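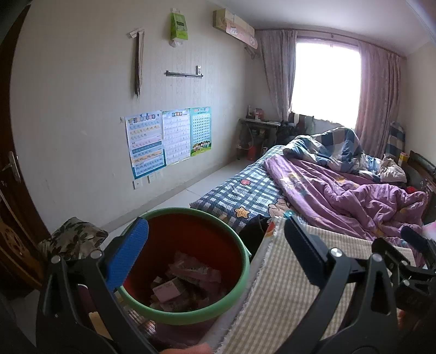
Skavia opens its Gudo hand-held gripper to home builders, with a new guide and a spare-parts service

For release Sun 23 August

Skavia, the small workshop best known to its neighbours for mending things that other people have given up on, is delighted to announce that the Gudo, its two-jawed hand-held gripper for home robot projects, can now be built from start to finish by anybody with a table, a bit of patience and a free weekend or two. The full build guide goes out today, all 72 pages of it, and we are as proud of it as if we had knitted it ourselves.

The Gudo began as a shared-bench project under the name Punimness (please don't ask, there was a long evening and a misread label, and it stuck for the better part of a year). The idea was simple enough. A good many people who come to our open evenings want to teach a robot arm to do ordinary jobs round the house, and they want to start with the hand, which they can hold and try out for themselves long before they have an arm to bolt it to. So the Gudo is carried by the builder from room to room and tried on whatever is lying about: a crumpled wrapper at the bottom of a bucket, a light box, the corner of a blanket.

Those who have followed the project will know its looks by now. The jaws are made up of slim black bars with open gaps between them, joined by round silver pins, and each jaw carries a blue pad with a rounded tip. Builders are welcome to mix their blues, as we do, and to put a brighter pad on one side and a navy one on the other. It makes left and right a great deal easier to tell apart when you are going back over a recording at the end of a long day.

"I built my first one on the end of the bed, with the pins in a saucer, and I would not recommend the saucer," said Eluned Cadwaladr, who designed the linkage and wrote most of the guide. "What I wanted was a hand that people could put together in the room they've got. Most of us haven't got a laboratory. We've got a bedroom with the washing in it and a bin that needs emptying, and that is exactly where a household robot will have to get on with things, so you may as well start there!"

The guide takes the build in the order our bench members found kindest. You make up one jaw completely, check that it opens and closes without sticking, and only then start its mirror image. The pads come last. There is a long chapter on pads, because everyone asks about them, with notes on how soft is too soft and what to do when thin plastic wrapping clings to the tip and won't let go. A shorter chapter deals with mounting the finished gripper on an arm, and we hope to lengthen it in September once more of our members have got that far and can tell us what we left out.

Spare parts are being handled by our good friends at Mujić, who have been cutting our linkage bars since the Punimness days and have never once complained about our drawings, though they have had cause. A bag of bars, pins and two pads costs 19 pounds, and bars can be ordered singly if you only bend the one. Mujić has set aside more than 202 bags for the first round of orders. Anyone who would sooner cut their own bars will find the drawings at the back of the guide, full size, and is free to change them as they please.

Skavia will also be keeping 20 places at its shared workshop for first-time builders through September. The places are free, tools are lent, and there is tea. Please bring something from home that you would like the gripper to pick up, preferably something you don't mind seeing dropped, and wear sleeves that roll up, as loose cuffs do find their way into the linkage. Children are welcome with a grown-up.

The build guide can be had on request from the Skavia workshop desk, on paper or as a file. Paper copies are spiral bound so that they lie flat on the table. To book a bench place, or to speak to Eluned Cadwaladr about the Gudo, please write to the same desk and mark your letter or message "Gudo".

Ends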